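Monday, Grotonow kitchen, bench notes

Started late, the delivery from Janville was still blocking the hall. Moved the boxes to the store cupboard and got to the counter mid-morning. Job for the day was the small appliances: crumbs out, cords checked, and settle where everything lives so we stop shuffling it every time someone wants to use the board.

Toaster oven first. Unplugged it and left it to cool while I sorted the drawer underneath. Crumb tray was worse than I expected. Most of it came off with a brush, and the rest needed warm water with a little dish soap and a soft sponge. No scouring pads on the tray, the last one we had lost its coating that way. Dried it with a towel and left it on the rack for 35 minutes before putting it back.

The door glass had a brown film along the lower part. Baking soda paste, left on while I did the toaster, then wiped off with a damp cloth. Took two passes. There is still a faint mark near one corner that I can feel with a fingernail, so it may be a scratch. Don't go at it with a blade.

Note on the door for whoever sets up next: it needs clear counter in front of it to come all the way open. I had the cutting board pushed up close last week and the door knocked it. Board now goes in the middle of the counter, and anything tall stays at the back by the tile.

Toaster: turned upside down over the sink and shaken, then the tray. One slot was browning darker than the other before I cleaned it. Ran 4 slices through afterward, 2 at a time, at setting 4. Both slots look even to me now, but I only did the one setting. Gitau, can you try it lower when you have bread to spare? I used up the end of the loaf.

Kettle: descaled with vinegar and water, boiled once, left to stand, rinsed until the smell was gone. Wiped the outside with a dry cloth. It shows every fingerprint and I don't plan to chase them.

Cutting board: washed, dried standing up, oiled in the afternoon. The bamboo drank the first coat quickly and I put on a second. Please don't leave it lying in the sink. If it gets wet, dry both sides and stand it on edge.

Back row: took everything off, wiped down the tile, put it back. The grout behind the mug had a sticky ring on it that I think was syrup. The yellow mug sits on the pink bowl, which saves some room, but lift them separately. The round wooden container stays beside them with its lid on. It got a wipe with a barely damp cloth and nothing else.

Cords: checked the toaster oven cord from end to end, no nicks, no soft spots. It runs down the left side of the counter. Keep it away from the sink side and off the top of the oven. Plug stays out when the oven isn't in use.

Gitau Gachanja came by after lunch and asked about swapping the toaster oven to the other end. I'd leave it. The outlet is handier on the left and the door clears the board as things are. He also wants a mat under the toaster so it doesn't slide when the lever goes down. Fine with me if it can take the heat. Sales has a sample roll from Cadex that nobody is using, will ask if we can cut a piece.

To do:
Mat for toaster
New sponge, the old one went in the trash
More mineral oil, bottle is nearly empty
Look at the mark on the door glass again in daylight
Write the cord note on a card and tape it inside the cupboard

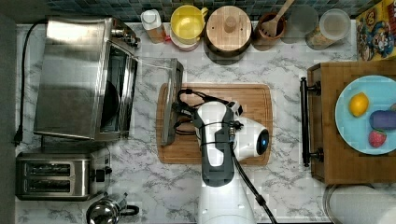
Counter with the toaster oven door open, board in the middle, toaster and kettle at the near side.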